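Clekora help > Planning and motion > Dual arm

Second arm freezes when first arm is gripping a cable, planner says "start state in collision"

Asked by Euan Imrie
28 May 2025
Tags: dual-arm, planning-scene, deformables, timeouts

Hi all, stuck on this since Friday and running out of ideas.

Setup: two arms, one shared planning scene, both driven from the same Clekora node. Job is PC teardown. Arm B goes into the case, grips a bundle of wires and holds it out of the way, arm A is then meant to come in over the board. Perception is one fixed camera plus a depth sensor, point cloud goes into an octomap, octomap goes into the scene. Nothing clever.

What happens: B plans fine, goes in, closes on the wires fine. Soon as it's closed, any plan request for A comes back "start state in collision", and the pair it names is B's finger link against octomap. A isn't anywhere near anything. If I clear the octomap by hand A plans straight away, moves a bit, then the map fills in again and it dies halfway.
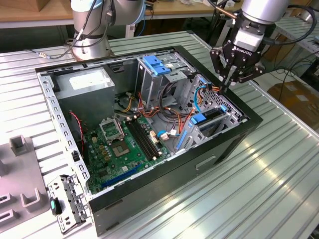
Tried so far:
- padding on the finger links down to zero. No change
- octomap resolution finer. Slower, same error
- turned off collision checking between B's fingers and octomap completely. Works, but then on the next approach B drove a knuckle into the drive cage so thats not on
- planning time up from 2 seconds to 30. Obviously did nothing, was desperate

Planner is the default one, 1000 attempts max. Log attached on the other thread. Same thing on the old release from April so I don't think it's the update.

Is there a proper way to tell it "this stuff in the gripper is being held, ignore it", when the stuff is floppy and I have no model for it? With the solid parts (memory, metal brackets) I attach a box and it's all fine.

2 answers

Answer from Damián Arellano
Accepted

Had the same with wire looms. The planner is right in its own way, there really are points inside the finger volume. The self filter only takes out robot links, and the wires aren't a link, so every cloud update puts them back. And as both arms are in one scene, B's bad state counts against A too. Collision check is for the whole robot, not the group you're planning for. That's the bit that catches people.

What I do:

1. On grip close, attach a rough shape to B's gripper. Doesn't need to look like a cable. I use a short fat capsule, centred between the fingertips, a bit longer than the fingers are wide.
2. In touch_links for that object put both finger links AND the gripper base. Leave out the base and you get the same error with a different name in it, ask me how I know.
3. Check attached objects are going through the self filter. Off by default in the config wizard, look for filter_attached. This is what stops the octomap filling back in.
4. Allow the capsule against octomap, only the capsule. Leave fingers vs octomap ON. So you still won't hit the cage on the next go.
5. Clear the octomap once, wait for a fresh cloud, then plan A.

Order matters. If you clear before the attach has gone through you get one frame of wires back in and you're where you started. I wait 200 ms after the attach call, ugly but hasn't failed yet. There's supposed to be a callback for it, never got it to fire.

On release: detach, remove the capsule from the world as well (detach on its own leaves it hanging in mid air), put the collision matrix back, clear again.

One thing it won't cover is the rest of the bundle, from the fingers back to wherever it's plugged in. That's still plain octomap and A will plan round it. Mostly what you want. If A has to go under it you'll need to be cleverer than this.

Comment from Euan Imrie
filter_attached was off. Turned it on, did the rest in your order, A planned first time. Had to make the capsule fatter than I thought, there were stray points just past the tips. Ta very much

Comment from Guoqing Kang
Does step 4 need doing every cycle or once at startup?

Comment from Damián Arellano
Every cycle. The matrix entry goes when you remove the object.

Answer from Saturnino Casado

Why use octomap at all for this? We run Dronix with a fixed mesh of the case and no live cloud, never get this error. Plans in almost no time too. Just scan it once.

Comment from Vicente Godoy
Fine if every case is the same one in the same spot. Wires move when you pull them, the mesh doesnt know that.

Comment from Saturnino Casado
We go slow and have force limits on. Works for us.

Comment from Euan Imrie
Different case most days here so can't really, but might try the mesh for the outer shell and keep the cloud for the inside. Will start a seperate question if I get stuck on the alignment.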